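Girnix Kitchen Tasks: cup retrieval subset, fault notes

Maintained by Rezaul Kumarasinghe and Jong-dae Wang. Read this before training on release 3 or earlier.

Contents

The subset holds 1510 simulated episodes of one task. The arm takes a cup from an open upper cabinet and sets it down by the coffee machine on the counter below. Each episode stores rendered views, joint positions, gripper commands, contact forces and a success flag. Cabinet finish, countertop and cup type vary by seed.

What went wrong

In April, Jong-dae replayed a batch of successful episodes in the Pichler viewer and found that the gripper housing passed through the cabinet door in several of them. The door's collision mesh was loaded once, in the closed position, and did not follow the hinge. With the door open, the planner treated it as free space and the contact log stayed at zero. 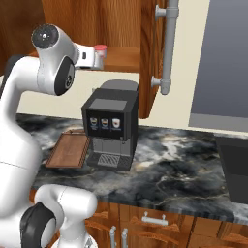
The planner picks a path from the start pose to a point in front of the cup, then moves straight in along the shelf. The approach was fine in every episode we checked. The trouble came on the way out, when the arm swung toward the counter with the cup in hand and cut across the door. A real arm following that path would hit the door edge or the handle.

Affected episodes

We reran all episodes with the corrected mesh. 78 of them had at least one contact above the 40 N limit and are now flagged door_strike = true. Their success flag has been set to false. The original value is kept in success_raw.

Fix

Release 4 attaches the collision mesh to the moving door link. The hinge is held at 90 degrees during retrieval, and the planner rejects any path that touches the door or its handle.

Known issues

The Flendham cabinet variant still has no collision shape for its handle brackets. Light contact there is not logged.

Episodes where the cup slips after the grasp are marked as failures, with no separate code for the cause.

Safety

Do not run policies trained on release 3 on hardware. If you already have, check the wrist joint for play and send the log to Rezaul through the Javonen tracker, under "door strike".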